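Stivdale Home Support
Ticket: Mushroom table lamp, white — flickers, then goes off
Status: Closed
Opened by: Seul-gi Cho

The lamp comes on as it should, flickers after a few minutes and then goes off. If I leave it alone for a while it comes on again. It stands on a table with a pale gray-white sheet over the top, and the cable goes around behind the stem. I bought it in February. 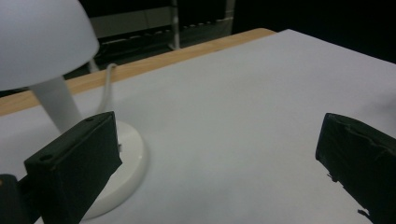
Raluca Ursu: Thanks for the details. Please unplug the lamp and let it cool before you touch the bulb. Then tell us what bulb is in it, whether it is screwed in all the way, and whether the lamp is plugged straight into the wall or into a power strip. Please also check that the base is not standing on the cable.

Seul-gi Cho: The bulb is an LED, 6 watts. I took it out and put it back in, and it did take another half turn. The lamp is on a power strip with a timer. The cable is clear of the base. It still flickers.

Raluca Ursu: Please take the timer strip out of the setup for now. Plug the lamp into a wall outlet, leave it on for two hours and write down when it flickers, if it does.

Seul-gi Cho: Ran it on the wall outlet in the same room. It went off after 12 minutes. Tried an outlet in the hallway with the same result, so I don't think it is the timer.

Raluca Ursu: Agreed. Next step is the bulb. Use any other LED bulb with the same base, at or below the wattage printed on the label inside the shade. Please put the old bulb in a different lamp at the same time.

Seul-gi Cho: Done. New bulb in the mushroom lamp: on all evening, no flicker. Old bulb in my desk lamp: flickered and went off the same way.

Raluca Ursu: Then the bulb is at fault and the lamp can stay in use. The bulb came in the box, so it is covered. I have asked Da-eun Shin in parts to send a replacement to the address on your order. You don't need to return the old one.

28th September — Replacement bulb received, per customer. Fitted and tested on the wall outlet, then on the timer strip. No flicker on either.

Seul-gi Cho: Working fine. You can close this.

Closed by Raluca Ursu. Cause: bulb. Parts sent: one bulb.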